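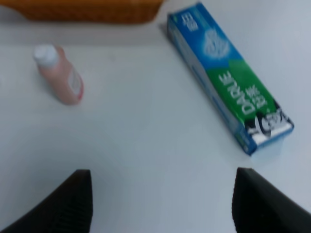 From: Milagros Pastor
To: packing list
Subject: Re: toiletry kits, carton or no carton

On the question of outer cartons:

> The kit sheet still says "toothpaste, boxed". Do we keep the
> box? At Trindevbridge we have been throwing them out at the
> table and packing bare tubes, and the pouches close more
> easily. Also, are bottles going in upright or flat? The June
> sheet says both, on different lines.

Keep the box. The sheet is correct on that line and I would like Trindevbridge to go back to it. Three of the sizes we receive have the expiration date printed on the carton and stamped so faintly on the tube crimp that it can't be checked at the table. The carton also keeps the cap from being pressed against the pouch seam. The Darlie in the blue and green box fits the standard pouch if it goes in diagonally, corner to corner. Put in straight, it holds the zipper open at one end, and I suspect that is where the closing problem comes from.

Bottles: the two lines refer to different stages, and the wording is bad. Upright on the table, flat in the pouch. Standing them up first lets you see whether the cap is seated square. A cap that sits crooked gets one retightening. If it is still crooked, the bottle goes in the reject bin and is not taped.

Order of packing, replacing section 2 of the sheet:

1. Bottle, flat, cap toward the zipper.
2. Toothpaste box, diagonal, on top of the bottle.
3. Toothbrush along the long side.
4. Washcloth last, folded in thirds.

Clear the table down to one kit's contents before starting the next. Mixed contents were the main fault in the last run. Out of 1449 pouches, 81 came back from Campos for repacking, most of them with two bottles and no toothpaste.

Small bottles with white caps come from more than one supplier, and the caps look alike. Go by the label. If the label is missing or can't be read, reject the bottle.

Pouch stock is at 580. I have asked Mekow for the wider size, with the zipper on the long side, but have no delivery date. Until it arrives, use the diagonal method.

I will send the corrected sheet once Uneck has confirmed the washcloth dimensions.

M. Pastor

Recent in this list
Washcloth dimensions, second request
Reject bin labels
Re: Re: pouch zipper splitting at corner
Campos returns, tally by fault
Toothbrush covers, yes or no
Older messages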